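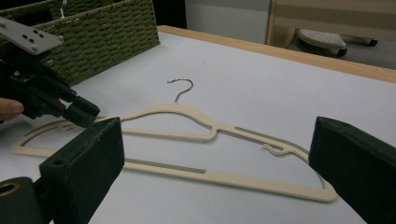
A slim hanger with grayish-green strips to keep a blouse from sliding off.

My mother-in-law, Ginette Cloutier, owned five good dresses for most of her adult life, and she could tell you where each one came from and what she had worn it to. I think of her every time I stand in front of my own closet, which is stuffed so tight that getting a shirt out takes two hands and a little bad language.

I'd like to put in a kind word for the small closet. I know there are whole books on this already, and some of them make me feel scolded. I don't want to scold anyone. I like clothes! I like the smell of a new sweater and I have been known to drive clear out to Mowat on a Wednesday for a sale. But somewhere along the way I stopped wearing most of what I bought, and I don't believe I'm the only one.

Last June I took everything out and laid it on the bed, and then on the floor when the bed ran out. There were pants in there from a job I left when my youngest was in diapers. There was a green jacket with the tag still on it, more than 700 dollars if you please, bought for a wedding in Medatberg where it rained so hard we all wore ponchos. I sat down next to that jacket for quite a while.

My friend Elspeth Skinner thinks a full closet is a comfort, and she has a point. She grew up in her cousins' hand-me-downs, and a row of things picked out by her and for her means something I have no business arguing with. Still, I notice she wears the same two cardigans all winter, and she looks lovely in them.

What I'd ask for is a bit of room between the hangers, enough that you can see a sleeve and remember you own it. I gave away nine bags' worth, kept the green jacket, and wore it to the grocery store the next morning. The girl at the register said she liked the color.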